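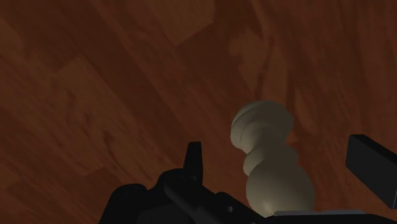

Reddish-brown floorboards with visible knots and swirled grain.

Grerell hardwood recalled over finish labelling

Timber supplier Grerell has recalled 530 cartons of prefinished hardwood flooring after a labelling error at its Zurkamville warehouse. The cartons carry the label for a water-based finish. The boards inside were coated with a hardwax oil, and the two finishes need different cleaning and repair products.

The recall covers stock sold from January under batch codes ending in 16. The code is printed on the short end of each carton, beside the board width. Other batches are not affected.

Luminița Radu, technical manager at Grerell, said the boards meet their grade for moisture content and thickness. "The timber is sound. The problem is the care sheet packed with it, which recommends an alkaline cleaner. Repeated use of that cleaner on an oiled surface will strip the finish and leave dull grey patches."

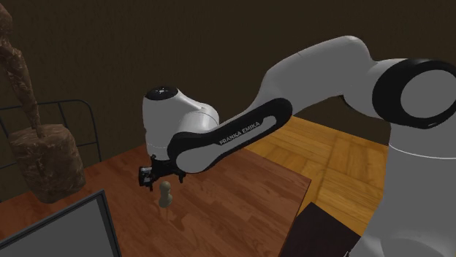 Page last updated: January, 4:30 pm

Customers with unopened cartons can return them to the point of sale for a refund or exchange. Where the floor has already been laid, Grerell will supply the correct care sheet and one litre of maintenance oil for every 30 square metres. Owners are asked to use a damp cloth and pH-neutral soap in the meantime, and to keep steam mops off the boards.

Hugo Ferrand, whose firm Ferrand installs floors across the district, said the mix-up also matters for recoating. A water-based coat will not bond reliably to an oiled board. He recommends a test in an inconspicuous spot, such as inside a cupboard, before any new product is applied.

Ferrand has laid 300 square metres of the affected batch and is contacting those customers directly. Drornis, which distributes the range to smaller retailers, has stopped sales until its remaining stock is relabelled in the correct colour code.

Claims require a receipt or a photograph of the batch code.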